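# Saturday food tables at Arkcombe, 25 May 2019

Arkcombe held its spring food day in the main hall and the yard behind it. There were 40 tables this year, most of them run by people who cook at home and sell a few times a year. The hall opened at ten and the last plates went out a little before five. Door sales came to 574 tickets.

Tables were 50 dollars each, and money left after the hall rental goes toward new wiring for the kitchen side. The electrician's quote is 3,000 dollars. Until that work is done, cooking indoors is limited to small countertop appliances, one circuit per table.

The Kovalchuk table sold out of dumplings first. Lanberg Bakery had rye loaves and seeded rolls by the side door. Wavau brought bottled sauces and took orders for October.

## Grilled meat, indoor row

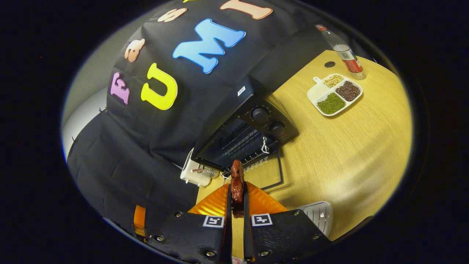
*Photo: Kyrylo Sydorenko*

Grilled meat with a dark, glossy glaze, at the table with the black toaster oven. A wire rack sits in front of the oven door. The foam letters on the black cloth behind it read FUMI.

Prices at this table were by the piece, cash only. Anyone who left a dish or a lid in the indoor row can pick it up at the hall office on weekday mornings.

The next food day is in October. Table requests go to the hall office.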